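Jarosław Malinowski has run Roledov, a secondhand toy shop, for 20 years. He started with 3 shelves in the back of a shoe repair place and now has the whole ground floor.

"People bring boxes after a move," he says. "Mostly they want the boxes gone. The money is small."

He buys by the box and sorts in the evenings. Puzzles take the longest, and he has stopped accepting any over 500 pieces. Board games go out with a note taped to the lid saying what is missing.

"Wooden trains sell the same day. Dolls are slow. Play kitchens sell all year, but parents ask for the small things separately, the spoons and the fruit."
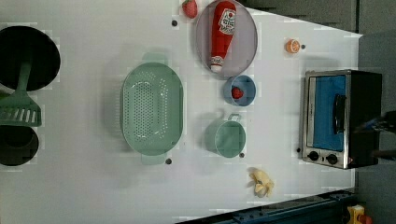
Toy kitchen pieces, including a mint-green colander and a strawberry.

September is his best month. Day care centers restock then, and one of them, Mai, has bought from him for 7 years. He gives them a lower price and delivers himself.

He has thought about selling online and decided against it. "Postage on a five-dollar toy is more than the toy. I tried it for one winter."

The lease runs for another 5 years. His daughter works the register on weekends, and he has not asked her whether she wants the shop.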